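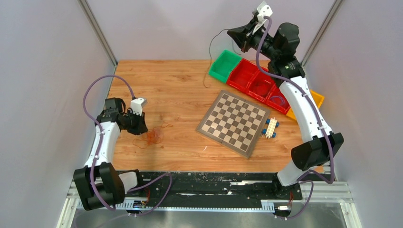
Boststead teleoperation working group
Minutes, July, 2:00 p.m.
Chair: Mirta Ojeda

1. Previous minutes. Approved with no changes.

2. Demonstration count. Target for the wire pickup task stays at 3000 episodes. Operators are averaging 34 per session. Rutano asked for shorter sessions; deferred.

3. Grasp procedure. Operators are to close the fingers slowly on the bundle and hold before lifting. Episodes with a regrasp are kept and tagged. 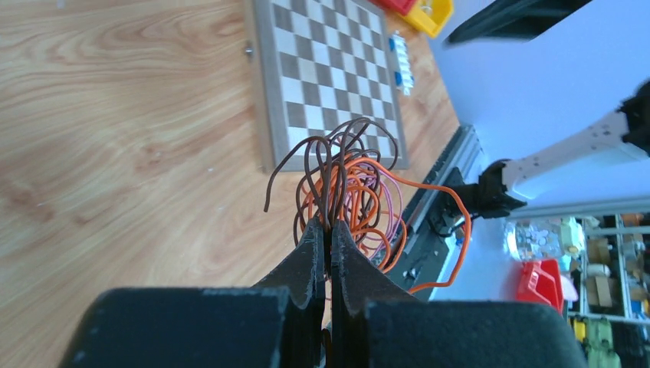

Loose ends that hang outside the grip do not count as a failed grasp. M. Ojeda will add this to the labeling guide.

4. Leader arm calibration. Pultetti reported drift in joint 6 after long sessions. Carrasco to send a revised zeroing script.

5. Other business. Login for the replay viewer still expires mid-review. Open.

Adjourned 2:50 p.m.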